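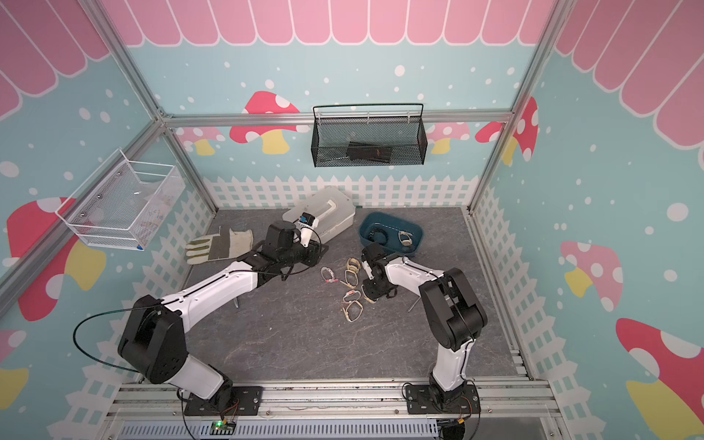
Kleinteile sortieren, Teil 2: Bänder, Dose, Handschuh

Stand 3/12/18. Im ersten Teil ging es um Schrauben und Scheiben, also um Teile mit fester Geometrie. Die lassen sich sieben, wiegen und in Fächer kippen. Bei Bändern und Schlaufen funktioniert das alles nur eingeschränkt. Ein geschlossenes Band hat keine definierte Lage, es verhakt sich mit dem nächsten, und die Länge im entspannten Zustand sagt wenig über den Umfang aus.

Mein Bestand umfasste vor dem Aussortieren 425 Bänder, verteilt auf zwei Schubladen und eine Keksdose. Die meisten stammen aus einer Restpostenkiste von Basau, ein kleinerer Teil aus alten Bestellungen bei Vedard. Farblich liegt fast alles zwischen Weiß, Creme und Beige, was die Sache nicht einfacher macht. Unter Kunstlicht mit 2700 Kelvin sind Creme und Beige für mich nicht zuverlässig zu trennen. Seit ich am Arbeitsplatz auf neutralweißes Licht umgestellt habe, geht es.

Unterlage

Die graue Fläche mit Marmorstruktur ist als Untergrund brauchbar. Weiße Bänder heben sich deutlich ab, beige ebenfalls, sofern die Beleuchtung stimmt. Eine rein weiße Platte hatte ich vorher im Einsatz, dort sind mir helle Schlaufen regelmäßig durchgerutscht. Schwarz wäre vom Kontrast her noch besser, zeigt aber jeden Fussel, und nach einer halben Stunde sieht man vor Staub die Teile nicht mehr.

Wichtiger als die Farbe ist die Menge. Auf der Fläche liegen immer nur wenige Bänder gleichzeitig, mit Abstand zueinander. Wer eine ganze Handvoll auskippt, sortiert zuerst Knoten und danach Bänder. Ich habe beides gestoppt: Für eine Schublade brauchte ich im Haufen 957 Sekunden, in kleinen Portionen 537 Sekunden. Je ein Durchgang, keine Statistik, aber der Unterschied ist groß genug, dass ich nicht weiter gemessen habe.

Reihenfolge der Kriterien

Ich sortiere zuerst nach Zustand, dann nach Farbe, zuletzt nach Größe. Zustand heißt: einmal leicht dehnen, auf Risse an der Innenseite achten, klebrige Exemplare sofort weg. Klebrige Bänder übertragen den Belag auf ihre Nachbarn, das habe ich in der Keksdose gelernt. Von dort kamen 21 Stück direkt in den Restmüll.

Bei der Farbe unterscheide ich drei Gruppen: Weiß, Creme, Beige bis Hellbraun. Feinere Abstufungen haben sich nicht bewährt. Bänder mit rotem Akzent bilden keine eigene Gruppe, sie laufen bei der Grundfarbe mit und kommen dort nach oben. Das Rot findet man ohnehin sofort.

Größe messe ich über einen Kegel aus Karton mit Strichmarken. Band aufschieben, bis es ohne Zug anliegt, Marke ablesen. Sinéad Sheehan hat mir dafür ursprünglich einen Ringstock aus dem Schmuckbedarf empfohlen. Der ist genauer, aber für meine größeren Schlaufen zu schlank.

Behälter

Verwendet wird ein durchscheinender weißer Kunststoffbehälter. Er steht hinten auf der Fläche, damit vorne Platz zum Auslegen bleibt. Durchscheinend reicht mir völlig: Füllstand und grobe Farbe sind zu erkennen, mehr muss ich von außen nicht wissen. Glasklare Dosen von Mevis hatte ich auch, die sind bei mir nach einem Winter im ungeheizten Keller am Scharnier gebrochen.

Innerhalb des Behälters trenne ich mit Druckverschlussbeuteln, beschriftet mit Farbgruppe und Kegelmarke. Einlegefächer sind bei flexiblen Teilen sinnlos, ein Band kriecht über jede Trennwand.

Handschuh

Der Arbeitshandschuh mit Lederfingern und grauem Bund liegt links neben dem Behälter. Zum Sortieren selbst ist er zu grob, ein dünnes Band lässt sich damit nicht sauber aufnehmen. Ich ziehe ihn nur für den Dehntest bei alten Bändern an. Ein reißendes Band schlägt zurück, und an den Fingerkuppen ist das unangenehm. Nach dem Test kommt er wieder an dieselbe Stelle, Finger nach links. Textilhandschuhe aus Baumwolle habe ich ebenfalls probiert, sie fusseln und die Fusseln bleiben an allem hängen.

Offene Punkte

Die Beschriftung der Beutel löst sich mit der Zeit, trotz wasserfestem Stift. Im Mai teste ich Etiketten von Farahani, die angeblich auf Polyethylen halten. Außerdem fehlt noch eine Lösung für Bänder mit Schließe. Die passen nicht auf den Kegel, solange sie offen sind, und geschlossen hängt der Umfang vom gewählten Loch ab. Vorläufig liegen sie unsortiert in einem eigenen Beutel.

Teil 3 behandelt Kabelbinder und Klettstreifen.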